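Home News Business Opinion What's On Search

Small print, big row: Nerna shops told to mend their labels

Shopkeepers in Nerna have been given until November to make sure that anything sold from their shelves carries a label an ordinary customer can read, in English, without having to ask the person at the till or a passing student.

The order comes from the town's trading office, which spent part of the spring going through the aisles of 41 shops and came back with a list of 255 products it was unhappy about. Most of the complaints were dull ones. Importers had left off an address, or stuck the English sticker over the part that said what the thing was made of. A jar of pickled something was described, in full, as "Food".

The rule itself is hardly new. Shops here have been expected to provide an English label for years, and for years they have met the duty by means of a small white sticker, applied at speed, usually upside down. What has changed is that the office now has an inspector who reads them.

Spelling has turned out to be the sore point. The first draft of the guidance said that wording on the pack "must be correct", and was taken by several traders to mean that a missing vowel could see a whole shipment sent home. The office has since explained that it meant correct in substance. A revised draft was sent round, in which "substance" was spelt wrong.

Everyday goods from abroad are where the trouble starts. The packs are printed for customers who can read them perfectly well, with a word or two of English put on as a courtesy, and the courtesy is where the letters tend to go missing.
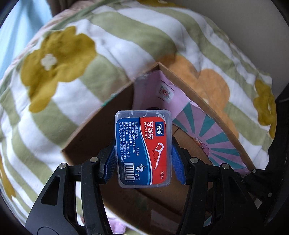 According to Thongdee, the grocer's on the corner by the bus station, the customers have never minded. They buy by colour and by habit, the shop said in its written reply to the office, and the only person to have complained about the labels in recent memory had come in to complain about the parking and had some time left over.

Rilteo, which brings in household goods for most of the smaller shops, was less relaxed. The firm says it will have to restick every carton in its warehouse, and that the new labels, with the larger type the office wants, are in some cases bigger than the side of the pack they are meant to go on. It has asked whether a label may be folded. The office is taking advice.

There is also the matter of cost. Umach, the only printer in town still willing to take on short runs of stickers, has put its prices up twice since the guidance came out, and says it is now booked until the end of next month. It denies any link between the two.

Shops that miss the deadline will get a letter, followed by a second letter. After 4 letters there may be a visit. Fines are possible in theory, though the office could not say when it last issued one and has promised to look it up.

Copies of the guidance can be picked up at the counter in the town hall until 4pm. The large-type version is out of stock.

Contact the newsdesk | Advertise with us | Copyright Nerna news pages, all rights reserved | Back to top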